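Detutdale bypass reaches the halfway bridge, and this time it meets in the middle

The last steel girder on the Trondach Bridge has been lowered into place, joining the two halves of the Detutdale bypass for the first time and ending a long local tradition of asking when that was going to happen.

The girder went in at 4:10 a.m., during an overnight closure of the valley road. It is 116 feet long and was the final piece of a span that will carry two lanes of traffic over the Cao River and the freight line beside it. Crews from the main contractor, Skuvden, had waited nine nights for the wind to drop.
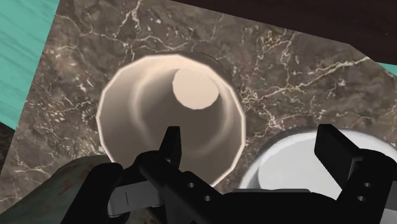 Iqra Orakzai
Communications Lead, Detutdale Bypass Project

Project director Maarten Cuypers said the lift was planned for months and took 40 minutes.

"The steel fit," he said. "I realize that is the least people expect of us, but I would like it written down somewhere. There are 3,577 bolts in that bridge and I have been introduced to most of them."

With the span closed, work moves to the concrete deck, which will be poured in sections starting at the east bank. The parapets and drainage follow in the spring. Drivers will notice very little of this, apart from the cones, which they have noticed already.

The bypass will take through traffic off Main Street, where trucks and school buses have been negotiating the same tight corner since well before either got to its present size. Structures manager Parveen Kazmi said the bridge was always going to set the pace for the rest of the job.

"Everything to the west was ready and everything to the east was ready, and in between there was a river," she said. "We now have 2,069 tons of steel sitting where it was drawn – my team has gone home to sleep."

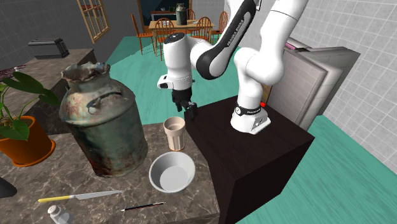 A paper cup on the counter.

The valley road will close again overnight in November, from 9 p.m. to 5 a.m., while temporary supports are taken down. Detour signs will go up a week ahead. Residents who followed the last detour to a gravel pit are assured that the arrow has been turned around.

Tariq Lodhi, who handles access for the homes and farms along the route, will send letters to every address inside the work area with the closure times and a phone number that is answered all night. Noise from the support removal should be lower than it was during piling. The project accepts that this is not a high bar.

Paving on the western approach is on schedule. The roundabout at the eastern end is two weeks behind, owing to a water main that appeared on no map and made itself known in July.

Media inquiries: Tahira Chaudhry, Detutdale Bypass Project press desk. Site visits can be arranged with two days' notice. Please bring your own boots, as the spare pair is a men's 13.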